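Office & Desk Tips | Software Housekeeping

Keeping your campaign report exports in order

If you run small ad campaigns from the kitchen table, as I do for the Clarncombe garden fair, you know how quickly the downloads pile up. I looked into my folder in February and found 429 spreadsheets in there, half of them called "report" with a number stuck on the end. It took me a whole evening and a large pot of tea to get through them!

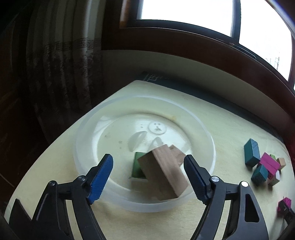 By Inese Navickas
17 Sep 2023

Print this page | E-mail to a friend

Start with the names. Put the year first, then the month, then the campaign, and everything will line up by itself when you sort the folder. I leave out spaces and use a hyphen - old habit, but it has never let me down.

Next, make one folder for raw exports and never edit anything inside it. Copy a file out before you change a column or delete a row. My friend Elīna Ozoliņš tidied her only copy of a file with 2818 rows and then had to download the whole thing again.
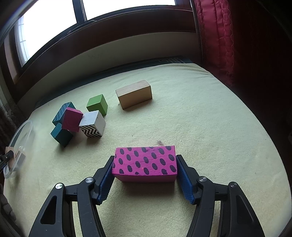
Keep a plain text note in the same folder, too, and write down which date range and time zone you picked for each export. Two reports for the same week can show different clicks just from that setting, and you'll have forgotten it by spring. Once a month, open the oldest file and make sure it still loads.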